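Does the Quiet Hour Work?

Feven Kahsay has heard the pitch for Drikby many times. The app tells parents to give a child one hour a day without screens, then charges them $160 a year for the reminder.

"I asked for their evidence," she says over coffee in Skuvska. "I got a survey. 3,160 parents, all of them paying customers."

Did the children concentrate better afterward? "Their parents said so. I'd like to hear from someone who hadn't paid."

She isn't against the hour itself – she kept one with her own sons, on and off, until they got bored with it. Her trouble is with the promise of better grades by October.

"Give a kid some blocks, fine. Don't tell me it's worth 100 points on a test."
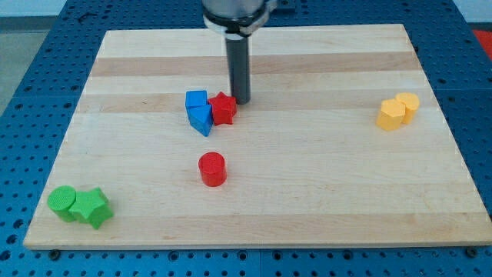
Kazimír Matoušek thinks she is too hard on the app, and says tired parents will pay for a nudge whether or not the grades follow. Kahsay shrugs at this. "Then sell it as a nudge," she says.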